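Vikadcombe Residents' Forum > Shared Facilities > Kitchenware and Storage

Thread: Which items should remain on the round table?
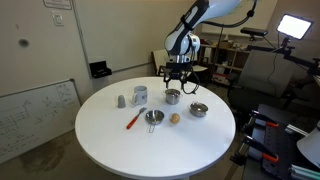

Reply 1
Posted by: M_Medrano (Moderator)
Sunday, April 26, 2020

Members are invited to comment on the kitchen items at present set out on the round white table. The proposal is that the mug, the small steel pot and the shallow pan be kept for general use, and that the remainder be transferred to the shelves. Comments should be confined to the items themselves. The matter of the carpet has its own thread.

Maricruz Medrano

Reply 2
Posted by: ccervantes31

I support the proposal in part. The pan should certainly stay. I would ask that the strainer be kept with it, as the two are generally required together. A strainer placed on a shelf behind boxes will not be found again before November.

Reply 3
Posted by: Zamudio_R

I must disagree with the previous member. The strainer is small and its handle is thin wire. It is adequate for tea or for rinsing a handful of berries and for very little else. Grernavetti supply a larger one, and I would prefer that we purchased that and retired the present article.

Reply 4
Posted by: ccervantes31

The rules permit replacement only where an item is damaged. Size is not damage.

Reply 5
Posted by: sosina.s

May I enquire about the fork with the orange-red handle? There is only the one on the table. If it belongs to a set, the other pieces should be brought together and stored in the same place. If it does not, I propose that it be kept regardless, as a coloured handle is easily identified at washing-up time.

I should also be grateful to know what the small grey item at the left is. I took it for a cup, but it may be a cap from something.

Sosina Sisay

Reply 6
Posted by: Braulio_B

I had assumed a cap. If no member claims it, it should go in the box for odd parts.

With regard to the egg, I cannot tell whether it is a toy. Should it prove to be one, it belongs with the play things and has no place among the pans.

Reply 7
Posted by: Zamudio_R

Agreed as to the egg. I maintain my objection to the strainer.

Reply 8
Posted by: M_Medrano (Moderator)

Thank you all. The mug, pot and pan will be retained, there being no objection. The fork is retained for the present while Ms Sisay's question is considered. The grey item will be held for 31 days and then placed with the odd parts. As there is no agreement on the strainer, it will stay where it is until the next meeting, and Mr Zamudio is asked to submit the price of the larger one in writing.

Reply 9
Posted by: ccervantes31

Noted. I shall be submitting a reply to it.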